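Food Labels and Storage Habits in Shared Student Kitchens
Project report, second-year unit in Consumer Studies
Vlasta Matić and Vesela Petek

1. Background

Both of us came to this country to study, and both of us live in shared housing. In our first months we were surprised how much food is thrown in the garbage by the students, and how often the reason was only a date on the package. In the language of our parents there is one expression for the date, and everybody understands it more or less the same. On the packages here we found "best before", "use by", "packed on" and sometimes a date with no words at all. We wanted to know if other students read these words as the producers mean them.

A "best before" date speaks about quality. The food may lose some taste or crispness after it, but it is often still fine to eat. A "use by" date is about safety and should be respected. This difference was the centre of our project.

2. Method

We interviewed 13 students living in 5 shared houses. Every interview took place in the kitchen of the person, in the evening after dinner, because we thought people remember better when they stand in front of their own cupboards. We asked each person to choose items and tell us when they would throw them out and why. We did not correct any answer during the interview, even when it was difficult for us to stay quiet.

After the interviews, the participants kept a food diary for 8 days. They wrote down what they discarded, the date on the label, and how the food looked and smelled. Our first version of the diary had too many columns and nobody in the trial house wanted to fill it, so we made it shorter. We thank our tutor, Mrs. Nedeljković, for this advice.

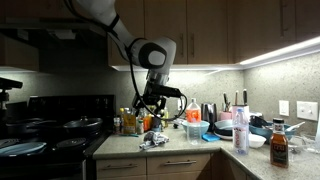 We also asked where the food is kept. Many participants store cooking oil close to the stove because it is practical there, although warmth and light make the oil go rancid sooner. Bread was kept in the fridge in several houses, where it becomes stale faster than on the counter. Few people knew that an opened jar of sauce has a second rule, usually written in very small letters near the bottom of the label.

3. Results

The words "best before" and "use by" were treated as the same thing by most of the people we spoke to. One participant told us: "If the date is yesterday, I don't even open it." Another one had the opposite habit and trusted only her nose, also for chicken, which worried us.

Yogurt was the product that appeared most often in the diaries. The notes beside it were usually "looked normal" or "not opened". Dry goods such as rice and lentils were seldom thrown out, but they were also seldom checked, and in one house a bag of flour had been bought twice by different roommates who did not talk about shopping.

Sharing made a stronger effect than we expected. Food that belonged to one person was watched better than food bought together. In the house on Nolari Street the roommates had a shelf for things which anyone may take, and their diary was the shortest of all.

4. Limitations

Our group is small and consists mostly of people we know from classes, so we cannot speak for all students. A diary also changes behaviour. Two participants admitted they ate leftovers only to avoid writing them down. We did not weigh the food, and therefore we cannot compare the houses by amount. The interviews were done in November, close to the exams, when people cook less than usual.

5. Suggestions

We propose that the housing office adds one page about date labels to the welcome package, with simple drawings and in more than one language. A common shelf with a marker and tape costs very little and could be tried in any house. For a next project, we would like to repeat the diary in the spring term, with a kitchen scale and with participants that we do not know personally.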